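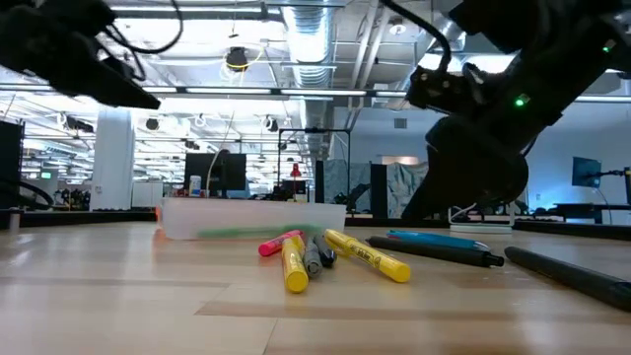 Feutres et stylos sur la table, devant le bac translucide.

Liste : fournitures-ecoles
Objet : Re: Feutres effaçables, recharges ou neufs ?
Date : 26 août 2023

Bonjour à toutes et à tous,

Je réponds sous le message cité, point par point, avec un peu de retard.

> Bonjour la liste,
> Nous devons passer la commande de rentrée avant la fin du mois d'août
> et nous hésitons entre les feutres rechargeables et les feutres
> ordinaires pour tableau blanc. L'an passé nous avions pris des Vimix
> neufs pour toutes les classes, il n'en restait presque plus au
> printemps. Est-ce que quelqu'un a l'expérience des recharges ?

Oui, nous sommes passés aux rechargeables Mundetti il y a 2 ans, dans une école élémentaire avec un tableau blanc par classe et des ardoises pour les petits. Je ne reviendrais pas en arrière pour les enseignants. Pour les ardoises des élèves, c'est autre chose : les pointes s'écrasent bien avant que l'encre soit finie, et une recharge dans un feutre à pointe écrasée ne sert à rien. Nous avons gardé des feutres ordinaires pour cet usage.

Côté budget, notre commande complète de l'année dernière, papier compris, est montée à 995 euros. Les feutres n'étaient pas le poste le plus lourd, les cahiers passent loin devant. Si votre directrice ou votre mairie vous demande de couper quelque part, je regarderais d'abord les formats de cahiers commandés en double.

> Autre question : le noir part toujours en premier et nous nous
> retrouvons avec des verts et des rouges dont personne ne veut. Vous
> commandez à la couleur ou en pochettes ?

À la couleur. Les pochettes assorties reviennent moins cher au feutre, mais on paie des couleurs qui restent dans l'armoire. Chez nous la répartition est simple : 3 noirs pour un bleu, le reste au besoin. Le vert sert surtout à la correction, deux collègues y tiennent et les autres n'y touchent pas. Demandez avant de commander, cela évite les stocks qui sèchent.

À ce propos, rangez les feutres à plat. Un feutre stocké pointe en haut tout l'été écrit gris à la rentrée, et on le jette alors qu'il est plein. Les Kragh à corps épais supportent mieux la position verticale que les autres, mais je ne m'y fierais pas pour deux mois.

> Enfin, est-ce que les recharges coulent ? On nous a parlé de taches.
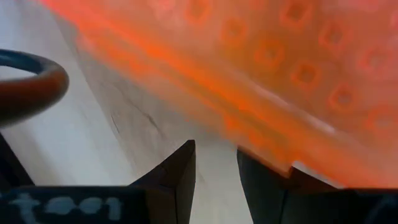
Temps de lecture : 2 minutes

Elles coulent si on les remplit trop vite. Il faut poser le feutre debout dans le flacon, capuchon retiré, et attendre que la mèche ait pris l'encre. Nous faisons cela en fin de journée sur une feuille de journal. Les taches sur les mains partent à l'alcool, celles sur les vêtements ne partent pas - prévoyez une blouse.

Pour l'effacement, je n'ai pas vu de différence entre l'encre de recharge et l'encre d'origine sur un tableau émaillé. Sur nos vieux tableaux en mélaminé, en revanche, le rouge laisse une ombre quand on l'a gardé tout un week-end. Le nettoyant Darkell en vient à bout, avec un chiffon sec derrière. L'eau savonneuse marche aussi, il faut seulement bien rincer, autrement le feutre suivant accroche mal.

Dernière chose, vérifiez la date sur les flacons à la livraison. Nous avons reçu une fois un lot périmé et le fournisseur l'a repris sans discuter, mais la boîte avait déjà été ouverte et il a fallu insister pour les frais de port.

Si d'autres écoles ont essayé les feutres à mèche remplaçable pour les ardoises, je suis preneuse d'un retour, avec le prix des mèches si possible. Notre commande à nous part lundi en huit et je peux encore modifier cette ligne.

Bonne fin de vacances à celles et ceux qui en ont encore,

La responsable des commandes, cycle 2

--
Pour se désabonner, répondre à ce message avec le mot « retrait » en objet.
Merci de ne citer que les passages utiles dans vos réponses.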